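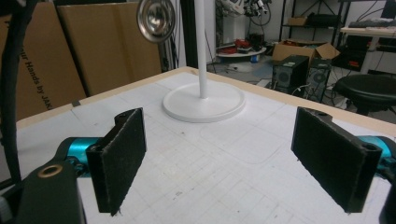
4. Setting up the Brusia noodle boiler

Place the Brusia on a level counter that can carry its full weight with the tank filled to 18 liters. The four feet must all touch the surface. Mark the position of the feet before lifting the unit into place. A white top printed with a faint gray grid lets you line up the front feet without a ruler; on a plain counter, use masking tape. Leave a gap of 108 mm between the rear panel and the wall.

4.1 Connecting power

1. Check that the outlet is on its own circuit. The heater draws 3000 watts at full setting.
2. Turn the heat dial to 0.
3. Push the plug fully into the outlet. Do not use an extension cord.
4. Press the main switch. The green lamp comes on. If the amber lamp comes on instead, the tank is dry or the float is stuck (see 7.2).

CAUTION: Do not turn the heat dial above 0 until the tank is filled past the lower line.
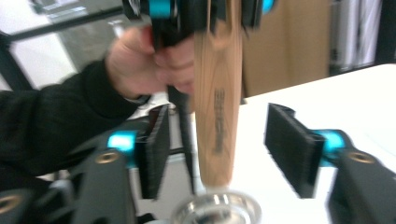
4.2 First fill and rinse

1. Close the drain valve. The lever must lie across the pipe.
2. Fill the tank to the lower line with cold water.
3. Set the dial to 3 and bring the water to a boil. A faint smell from the heater is normal on the first run.
4. Boil until the smell is gone, then turn the dial to 0 and let the water cool.
5. Drain the tank and wipe the walls with a soft cloth.
6. Fill to the upper line for normal use.

Note: In hard water areas, fit the Flostine cartridge before the first fill. Flush 1000 ml through a new cartridge and discard it.

4.3 Fitting the baskets

1. Hang the basket rail on the two rear hooks.
2. Lower each basket until its collar rests on the rail.
3. Turn the handles outward so that they are clear of the steam.

Wheat noodles and rice noodles should not share a basket. Rice noodles release starch early and will stick to anything cooked with them. Stuffed tofu and fish balls go in the deep basket, which has the wider mesh.
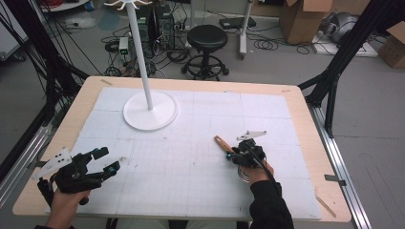 4.4 Setting the boil

Start service at dial setting 6. Drop to 4 when only one basket is in use. Fresh egg noodles need a rolling boil; fish balls toughen in one and should be held at setting 3 until they float.

Skim foam between batches. Change the water when it turns cloudy or when noodles come out with a slick surface.

CAUTION: Water added to a boiling tank can cause spitting. Lift the baskets out first and pour slowly at the front corner.

For basket sizes and spare rails, see the Rasley parts list in section 9.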